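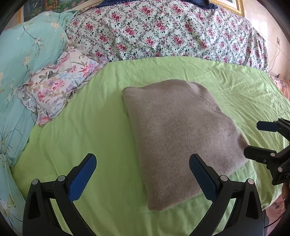 A visit to the Akton workshop, Ollbridge

2020-12-28

I went over to Ollbridge to see how the Akton build is coming along. Akton is a pair of hand-held grippers for folding clothes, made in a shared workshop behind the old Hayes building and tried out in a bedroom at one of the members' houses. The idea is to fold by hand with the grippers, record it, and later let two arms copy the movements.

The workshop

There is one long bench, two printers and a lot of shelving. The finger frames are black plastic with triangular cutouts, which keeps the weight down and lets them give a little when they close. Small round screws act as pivots at the joints. I was told to do these up until they just bite and then back off a touch — too tight and the finger stops bending.

The pads are dark blue and textured. The first set, made in July, was smooth and let go of anything knitted. The group has spent 1180 pounds so far, most of it on motors for the arms, which are still in boxes. The software is called Wudex and was written by the same people. It runs on an old laptop and crashed once while I was there.

The bedroom

Folding is done on a bed with a light green fitted sheet, with the quilt and comforter pushed back to leave a clear patch. A bed is softer than a table, so the fingertips can press down beside a hem and get under it. The sheet does ruck up, and you have to stop and smooth it.

The piece I watched most was a grey-beige knit with a ribbed hem. Knitwear is harder than shirts, as the thick parts bulge and the fold wants to open again. A cable runs from the gripper and it got in my way more than the fingers did.

I had a go myself and managed a jumper in roughly 10 minutes. The sleeves were the worst of it. My wrists ached afterwards, and the handles could do with being shorter.

Getting there

The workshop door is on the yard side, up a short ramp. Parking is poor, so use the station car park and walk. Wear something warm — the heater only reaches one end of the bench. The next job on their list is mounting the first arm.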